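Heating drops out every evening — troubleshooting log, Hurkwood flat
27th June
By Vasylyna Symonenko
Print this page | E-mail this page

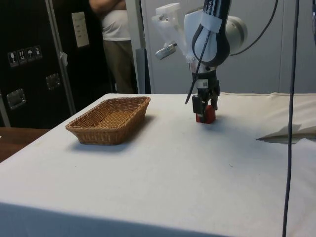 The boiler has been sulking again, so I'm writing it all down before Trandico ring me back. It fires up fine in the morning, gives me a decent shower, then locks out at teatime with a fault light on the front. The light is small and red, much the same red as the little block in the gripper up there, and it stays on until I hold the reset in for a good long while. After that I get over 70 minutes of hot water and off it goes again.

What I've tried so far. Pressure first: it was low, so I topped it up from the filling loop and bled the radiator in the hall (lots of hissing, then a dribble down my sleeve). Same lockout that evening. Next I turned the water temperature down, which Khrystyna Hladun downstairs swore by, and that bought me one quiet night and nothing more. Then I moved the room thermostat off the wall by the cooker and into the hall. No change at all, but I've left it there because I like it better!

Ihor Fedoruk came over from Jornport and had a look at the condensate pipe outside. He found it sagging in the middle with water sitting in it — you could hear it gurgle when he lifted it. We've propped it up with a bracket so it runs downhill the whole way.

Two evenings without a lockout now. I'm keeping the ticket open for the moment, and I'd still like Trandico to send somebody to clip that pipe properly. Mornings are best, and please use the side gate as the front one sticks.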